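About Wideck Home Goods

Wideck Home Goods sells things for small kitchens and the tables in them. We started in Collville with one shop on Masham Street, and we still have it. Most of what we sell is for washing up, drying and putting away: drying racks, caddies, drawer trays, tablecloths, chopsticks, spoons and storage carts. We do not sell appliances or cookware.

The shop opened in a January, in a unit that used to be a shoe repair counter. The first stock was 41 items on two walls of shelves. We now carry 324, and the back room is full. In the second year we added mail order, and orders are packed in the same building.

What we sell

Our customers mostly live in apartments. Many of them have one counter, a sink and a table that is used for everything else. We choose stock with that in mind. If a thing takes up more room than what it holds, we leave it out of the range.

The utensil caddy is the item people ask for most. It stands on the table or next to the sink and keeps long utensils upright. The holes near the base let air in. We stock caddies with one, two and three compartments. The two-compartment kind is a good size for a household that eats with both chopsticks and spoons, with one side for each if you care to keep them apart. Plenty of people don't, and it works fine mixed.

A caddy on a base tray can go straight onto a tablecloth. Empty the tray when you wipe the table, and wash the caddy itself once a week in warm soapy water. A bottle brush reaches the corners. Do not put the beige plastic ones in the dishwasher on a hot cycle.

Chopsticks are sold in pairs or in sets of five pairs. We carry plain wood, black, and several patterned kinds. Mixed sets are the reason most tables end up with odd sticks, so we also sell singles from a bin by the register. Bring the one you have and match it. Plain wood, black and patterned ones often end up on the same table, and sorting them takes a minute before they go back in the caddy.

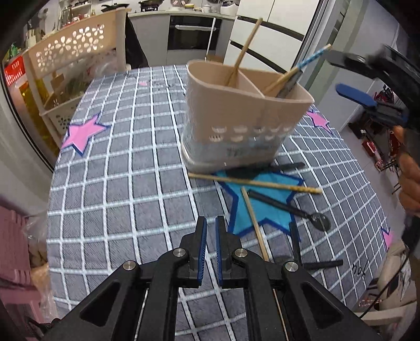 How we choose and try things

Every item is used in a home kitchen before it goes on the shelf. The trial lasts 28 days for anything that touches food or water, and longer for tablecloths. We write down what stained, what tipped over and what was hard to clean. The notes are kept in a binder at the shop and you are welcome to read them.

For caddies we look at a few things in particular. It has to stay up when it holds long cooking chopsticks, which lean out and pull the weight to one side. It has to take spoons with the bowls up without the bowls jamming together. The holes have to be large enough to clean. We turned down 17 caddies before we settled on the ones we have now, mostly over the holes.

Tablecloths are tried with soy sauce, tea and cooking oil. Grid patterns sell well, and so do the ones with large stars, which families with children tend to pick. A busy print hides small marks between washes. It also hides a dropped toothpick, so check before you shake it out.

Storage carts are loaded with bags and bottles, heavy things at the bottom, and rolled over a door sill. Carts with an open top basket are easier to live with than closed ones in a narrow kitchen. We carry white and gray. 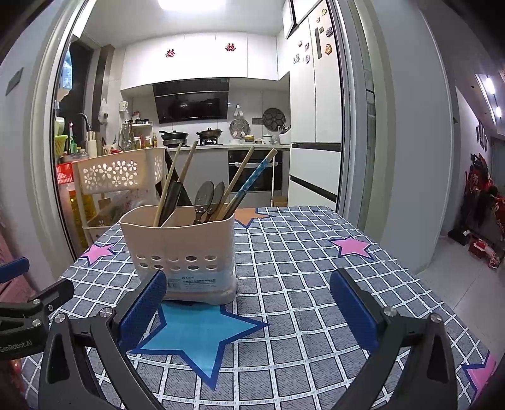

Returns and spare parts

You can return anything unused within 28 days, with or without the box. If a base tray cracks or a cart loses a wheel, ask us for the part. We keep spares for everything we have sold under the Tapsell name, which is our own line of caddies, trays and racks. Parts are charged at cost, and postage is extra. For other makers' goods we will try, but we can't promise.

Old plastic caddies can be left at the shop. We reuse the sound ones for holding pens and tape in the packing room and send the rest for recycling with the city.

Visiting

The shop is on Masham Street in Collville, two doors from the post office. There is street parking after ten in the morning. The front step is high, and a ramp is kept inside the door; knock or ring and it will be put down. Mail orders placed before noon go out the same day except on weekends. Trade customers, including cafes and school kitchens, should ask for the separate price list.

Page last updated Thu 4 December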